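What Does a Costume Designer Do?

When you watch a movie or a TV show, every person on the screen is wearing something that was picked on purpose. Even a plain gray T-shirt was chosen by someone. The person in charge of those choices is called the costume designer.

Reading the script

The job starts with reading. The designer goes through the whole script and writes down who is in each scene, what the weather is like, and what happens to the clothes. If a character falls in a pond on page 12, the designer needs more than one copy of that outfit: a clean one, a muddy one, and often a spare.

Sawsan Haddad designed the costumes for a TV series called Stovlow, set in a harbor town in 1875. The show used over 900 pieces of clothing, counting hats, gloves and shoes. The main character, Karam, had 3 coats that all looked the same. One of them had been rubbed with sandpaper and tea to make it look old.

Finding out what people wore

For a story set in the past, designers look at paintings, old photographs and real clothes kept in museums. In 1875 most people did not have zippers, so the coats in Stovlow close with buttons and hooks. Sewing machines were already in use, but many families still made and mended clothes by hand.

Made-up places need research too. Grornania is a country that exists only in a movie, so its costumes could look like anything. The designers picked just a few colors for the palace guards and used them again and again. That way you know a guard when you see one.

Fittings

A fitting is when an actor tries on a costume. The actor walks, sits down and lifts both arms. A person called a cutter marks the cloth with pins or chalk where it needs to change. Most costumes need more than one fitting.

Costumes made on a computer

Some clothes are never sewn. In animated movies, artists build a computer model of a shirt or a cape and tell the program how heavy the cloth is. The rooms and the light are made on the computer as well.

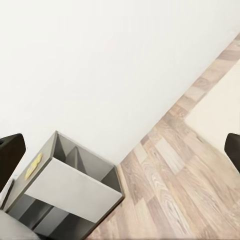

A plain white wall made on a computer, with soft light on it.

Wissam Sabbagh works on computer costumes at a studio in Tristport. A long cape can take his team weeks, and hair touching a collar is one of the hardest things to get right.

Words to know

Script: the written story, with all the words the actors say.
Fitting: trying on a costume so it can be changed to fit.
Cutter: a person who makes patterns and cuts cloth.

Page updated May 2022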